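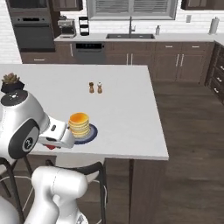

Pancakes on the blue plate

I keep my pancake batter simple. Whisk 213 grams of flour with a spoonful of baking powder and a pinch of salt, then stir in 2 eggs and enough milk to make it pour slowly. Leave the lumps alone - they cook out fine. Now let the bowl sit while the pan heats on medium (I wipe mine with a little butter).

Flip when the bubbles on top pop and stay open.
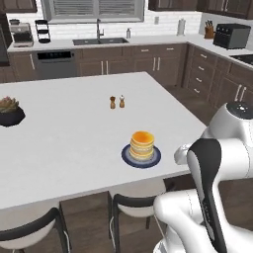
Can I make the batter the night before?
Mix the dry stuff at night and add the eggs and milk in the morning.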